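Vondbridge Allotment Heritage Project
Progress report to the Gresley Fund, January

We are pleased to report that the seed library is open, and has been open for most of the hours on its sign. Membership stands at 300, a good many of whom have borrowed seeds. The matter of returning them has been explained again in the newsletter.

The oral history strand is slower. Dalibor Jurčo has recorded four of the older plot holders, three of them on the subject of a boundary dispute with the fourth. The transcripts are long and we are taking advice.

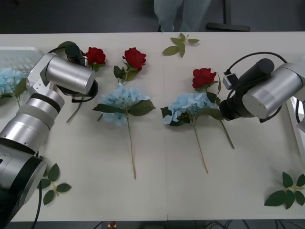
Artificial flowers laid out on a white table.

The rain barrels came from Mühlbauer in good order. The lids came later, in a size suited to some other barrel, and have been exchanged. We have spent $30 more than planned on fittings and saved it again on refreshments, a decision that drew more letters than anything else this year.

Path repairs on the Gitard side are finished as far as the compost bays. Beyond that the ground is too soft for the barrow, as we established with the barrow.
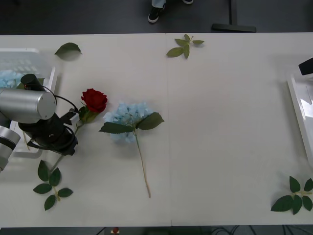
Will the remaining path be done within the present grant?
The gravel is paid for and the labor is budgeted, so we expect to finish once the ground firms up in spring.

Still outstanding: the noticeboard, the second set of keys, and a reply from the water company. Receipts are attached, apart from the one for twine.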